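Lullis Two-Arm Table Station
Set-Up and Operating Guide, Markcombe site
Revision date: Jan 3, 2019

Section 3. Placing the station in a shared work area

3.1 Scope

This section covers the table, the area around it, and the duties of staff who work at the station after changeover. It applies to the tidying and item-handling tasks moved to the station from the manual rota. It does not cover arm calibration (Section 5) or the Marchetti charging cabinet (Section 8).

3.2 Preparing the table

1. Set the table where both grippers can reach the middle of the top. Lock the legs if the table folds.
2. Push down on each corner. If the table rocks, level it before continuing.
3. Move fixed items such as fans, tape dispensers and handheld devices to the back or the far corners. They may stay on the table during a run.
4. Route cords along the back of the table.
5. Place one work item on the open part of the top, toward the front edge.

NOTE: Small, shallow items are the recommended first load. Do not stack items until the station has completed its first full shift.
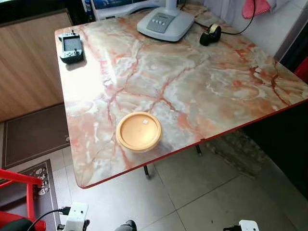 6. Wait for the ready tone, then step back from the front of the table.
7. Start the run from the operator panel. Stay within reach of the stop button for the first three cycles.

CAUTION: Glossy tops reflect overhead light. Glare can cause error 172 (item edge not found). Turn off or shade the light and restart the cycle. Do not cover the top with paper or cloth.

3.3 Floor area

1. Keep mats flat. A turned-up corner can stop the base.
2. Keep chairs outside the working radius set in menu 912.
3. Check that power strips and their cables do not cross the drive path.
4. Pick up loose cloths before the base is moved.

CAUTION: Do not lift a cable over a gripper while the arms are powered. Stop the station first.

3.4 Changes to staff duties

Before changeover, one person per shift cleared and reset the tables by hand. With the station in use, that person becomes the station attendant. The attendant:

- loads and removes work items;
- clears stops and enters the error code in the shift log;
- finishes by hand any item the station has set aside.

The attendant may look after other work between cycles but may not leave the room during a run. Hand clearing remains a trained skill. Each attendant at Markcombe and Erndale is scheduled for one manual shift per month so that work can continue if the station is out of service.

NOTE: Cycle counts are a measure of the station. They are not to be used in reviews of individual staff. The Markcombe trial closed in May at 1,388 cycles, and the log from that trial is kept without attendant names.

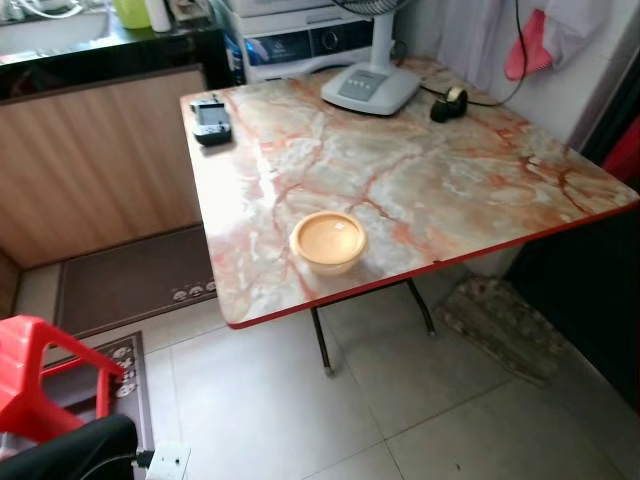 3.5 Handover between shifts

1. Let the current cycle finish. Do not hand over in mid-cycle.
2. The outgoing attendant reads the open error codes aloud to the incoming attendant.
3. Both attendants check the floor area against 3.3.
4. The incoming attendant presses and releases the stop button once as a test, then restarts from the panel.
5. Both attendants initial the log.

If the stop test fails, switch off at the main isolator, tag the station out of service and return to hand clearing. Report the fault using the form in Appendix B.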